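Deckel, zweite Runde

Im Oktober haben wir mit den Küchenaufgaben angefangen, und seitdem sammle ich fast nur noch Topfdeckel. Ziel sind 600 Durchgänge, 222 liegen auf der Platte. Gesteuert wird von Hand, aufgezeichnet werden Handgelenkkamera und Gelenkwinkel.

Schwierig ist die Annäherung. Der Finger muss unter den schwarzen Griff, zwischen die beiden Chrombügel, und der Edelstahl spiegelt gerade genug, um zu stören.

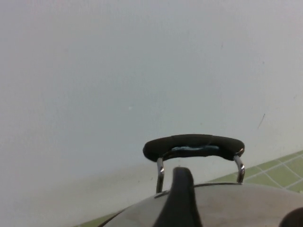
Arbeitsgruppe Lernende Manipulation, Teilprojekt Lillex

Ich starte jeden Durchgang aus einer anderen Stellung. Acht Fehlversuche habe ich absichtlich drin gelassen - Masaru Kinoshita wollte sie löschen, wir haben uns auf ein eigenes Label geeinigt. Nach zehn Durchgängen mache ich Pause, sonst werden meine Bewegungen schlampig, und das lernt das Modell mit.

Am Sonntag läuft das nächste Training.

3 Kommentare

Torben: Nehmt ihr auch Glasdeckel?

hk_78: Welche Bildrate?

Mirja: Das mit den Pausen kenne ich.

12-mal geteilt

Zuletzt im Blog
Mirkex neu kalibriert
Schubladen, erster Versuch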